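Shares 853
Comments 5

Drinking enough when the kitchen's like an oven

I get a rotten headache every summer and every summer I forget why. Then I look at my water glass on the windowsill, still full from breakfast, and remember that I'm hopeless at drinking when I'm busy. So I've been trying a few things at home, mostly in the kitchen, and these are the ones that stuck.

First, the jug. I fill one before bed, put it on the middle shelf of the fridge and that's my morning's water. If it's still half full at lunch I know where I stand. Mine is an old MacLeish one with a chipped lid and it holds enough for four big glasses. Don't put it in the door – it slops everywhere when somebody goes hunting for the mustard.

Plain water bores me by eleven o'clock, I'll admit it. Cucumber ends are lovely in it (the bits you'd normally bin), and so is a bruised mint stalk. Lemon is fine but take the slices out after a few hours or the pith turns it bitter. Frozen grapes instead of ice cubes are a treat, and you get to eat them!

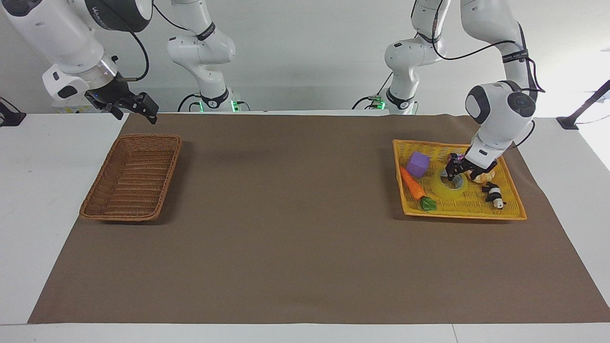

Gregor Rankin wrote in to say that he gave up on jugs years ago and just drinks a full glass every time he waits for the kettle, which in his house means he's never short. I tried it for a week and it does work, though I drink so much tea that I was up half the night. He also swears by cold soup, and there I'm with him completely.

Food counts too, after all. Melon, tomatoes, lettuce, yoghurt, a bowl of chilled pea soup – on a muggy afternoon I'd sooner have any of those than another glass of something. If I've been digging or shifting furniture and I'm properly sweaty, I have a salty cracker or two alongside.

Bottles: wash them every day, lids included, and pull the rubber ring out with a teaspoon handle. A spoonful of bicarb in warm water overnight gets rid of the musty smell. Leave the top off to dry.

I'm doing iced teas next, when the mint has grown back.

Share this 100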